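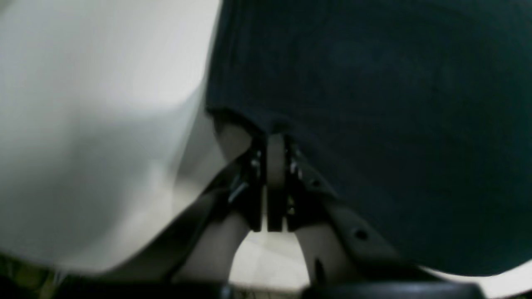
Textiles and Care, notes for week 4: knits, smooth cloth, and why we sort by feel

Okay, picking up where we stopped. I'd gotten as far as the sorting table and then we all got sidetracked by Hina's sweater (thank you, Hina Qureshi, for letting thirty people poke your sleeve!).

So, feel first, color second. I know most of you grew up with a dark pile and a light pile, and I did too, and I'm not telling you to stop. But for folding and storing, the surface matters more. A fine rib in navy and a fine rib in cream want the same treatment. A slick, smooth cloth in cream wants something else, even though it sits next to the other cream thing so nicely.

Fine ribs. Run your thumb across, then along. Across, it gives. Along, hardly at all. That's why you pick a ribbed piece up with the weight spread over your whole forearm, and why I fuss when I see somebody lift one by a pinch of the hem. One pinch won't ruin it (I do it too when I'm in a hurry), but leave it hanging that way overnight and you'll get a little point in the edge that takes steam to get out.

Smooth cloth. It slides, it puffs up with air, and it holds every crease you give it. Press the air out with flat hands from the middle toward the edges before the first fold. Lærke Ladefoged, who taught this course before me, folded hers over a cardboard sheet and I still think that's the best way to learn.

Stacking: knits at the bottom, slippery things on top. Do it the other way and you'll be picking the pile up off the floor. I keep mine to about 300 millimeters high, which fits the Gredetden shelves in the back room.

Dark next to light: fine when both are clean and dry. If a dark piece is new, do the damp cloth test from the September handout first. White cloth, cool water, press and hold, look at it by the window.

For next time, read the Tuominen chapter on knit structure (skip the machine gauge tables, they're dull and I won't use them) and bring two pieces from home, one ribbed and one smooth. Old is fine. Stained is fine too, we're doing stains after the break.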